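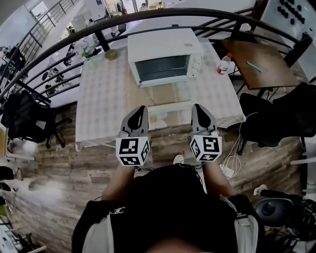
Clement Street library reopens its reading room with a longer day and a shorter list of rules

2024-08-01

The reading room at the Clement Street library opened its doors again this morning after nine months of building work, and by the time the clock over the front desk reached ten there were people in nearly every chair by the windows. Some had brought their own cushions, remembering the old seats. They needn't have bothered, as the new ones are padded, but old habits are hard to shake and a few of the cushions got used anyway.

The room closed last November when a leak in the roof over the local history shelves turned out to be a good deal worse than a bucket could handle. What was meant to be a six-week repair grew into a full refit once the ceiling came down and the builders from Kazemi found that the wiring behind it dated from the year the place was built. Anyone who used to read there in winter will remember the way the lamps dimmed when the kettle went on in the staff kitchen. Well, now we know why.

Shirin Mazandarani has been head librarian at Clement Street through all of it, and she spent most of the closure running a much smaller service out of the old shoe shop two doors down. She had 1000 books to work with there, picked by hand from the main shelves over three long evenings, and she swapped them around every couple of weeks so that regulars wouldn't run dry.

"People were so patient with us," she said, standing by the returns desk with a stack of large-print westerns under one arm. "I had one lady who read the whole of the cookery section because it was the only shelf she could reach from the chair. She's a very good cook now, I'm told, and I did get a lemon cake out of it, so I can't complain."

The biggest change for most visitors will be the hours. The reading room used to shut at five, which was a sore point for anybody with a job, and it will now stay open until eight on four evenings a week. The children's corner has moved away from the front door (and its draft!) to the warm side of the building, where the photocopier used to live. The photocopier has gone upstairs. Grown-up readers have been given the bay at the back, with lamps on every table and a proper shelf for wet umbrellas.

There are 55 seats in all, a few more than before, and the gain comes mostly from taking out the old card catalog cabinets. That decision caused more letters than any other part of the project. Quite a few readers learned to find books with those drawers, and some learned to read with them too, pulling out cards while a parent was busy at the desk. One cabinet has been kept and stands in the entrance hall with its drawers full of seed packets. The idea is that you take a packet home in spring and bring a few seeds back in the fall, and the first drawers to empty this morning were the sunflowers and the runner beans.

The local history collection, where all the trouble started, has come through better than anyone dared to hope. Of the 538 bound volumes and boxes that were on the shelves under the leak, 497 are back in place. The rest are still drying or being rebound, and a handwritten list by the door says which ones, so that nobody makes a long trip for a parish map that isn't there yet. The town's old newspapers were kept in a different room and never got a drop on them.

Much of the drying was done by Curnex, a paper repair workshop that usually looks after church registers and family Bibles. The pages were laid out between sheets of blotting paper, turned by hand every day, and pressed under weights for weeks at a time. A few of the books have come back with wavy edges and a tide line along the bottom. Mrs. Mazandarani says she is rather fond of those, and has put a slip inside the cover of each one to say what it went through.

Readers who had books out when the roof gave way will be glad to hear that all fines from the closure have been wiped. The library had nowhere to put returns for the first few weeks, so it would have been a bit much to charge for them. Books are still turning up. One came back this morning in a pillowcase, along with a jar of plum jam and a note of apology, and the note has been pinned up behind the desk where the staff can enjoy it.
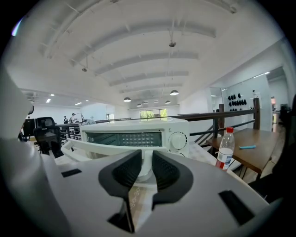

Do I need a new library card to use the reading room?

Your old card will work just as it did before, even if it ran out while the building was closed. Take it to the front desk on your first visit and the staff will renew it while you wait. You don't need a card at all if you only want to sit and read.

The list of rules by the door has been trimmed as well. The old one ran to two typed pages and had something to say about hats. The new one fits on a single card and asks people to keep phone calls to the hallway, to leave hot food outside, and to put the lamps off when they go. Drinks are allowed for the first time, so long as they have a lid. Some of the older readers are said to be scandalized by this, although at least two of them were seen with a flask.

Help with computers carries on too. The screens have been moved into a small side room, away from the people trying to read, and the booking system is now run on a program called Lostorex, which lets you reserve an hour from home. If you'd sooner not bother with that, you can still put your name down in the red book on the desk, exactly as before. Mrs. Mazandarani was firm on keeping the red book. She says it has never once crashed, although it did go missing for an afternoon in the spring and was found in the shoe shop's window display under a pair of boots that had been there since the last owner.

Story time for the under-fives starts again next week at half past ten, and the knitting group, which met in three different kitchens during the closure and seems to have doubled in size as a result, will be back at the long table in the afternoons. The chess players have asked for a quieter spot than the one they had, and the knitters have asked for the same thing, each with the other in mind, so there may be some shuffling to come. A poetry evening is planned for November, to mark a year from the night of the leak, and anybody who would like to read something aloud can leave their name at the desk. It doesn't have to be about water.

There is still some work to finish. The outside steps need a second handrail, the clock in the hall is running four minutes fast, and the upstairs window over the side alley won't be painted until the weather cools. The side door stays locked for now, so please use the front entrance, and if you come with a stroller or a wheelchair the ramp is on the left, past the bike racks. The book drop in the outside wall is open again at all hours.

The reading room is open from nine in the morning. Offers of spare plant pots for the seed drawers would be very welcome, and they can be left with whoever is on the desk.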